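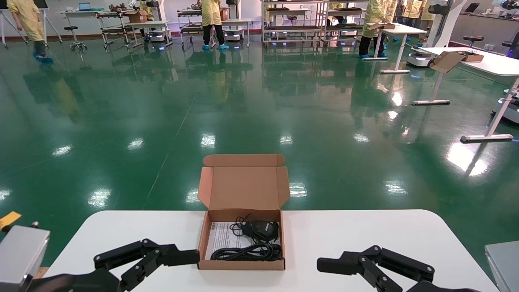
Um dos visitantes de Deltwood observou que demonstração de dia aberto não é ensaio, e que ele queria ver a tarefa repetida. Comentário justo – voltamos a ele em 4.2.

Figura 3. Mesa de trabalho, duas garras, caixa aberta com mouse, cabo e folha de instruções.

4.1 Dia aberto na Brudton

Visita em 8 de junho de 2019, sábado. Sistema Moma, mesma configuração da seção 3, sem reajuste para o público. No registro de laboratório, 3976 ciclos; na visita, 509, analizados à parte. Limite de força igual nos dois casos. Perguntas do público quase todas sobre o cabo – item flexível, o mais difícil de de modelar.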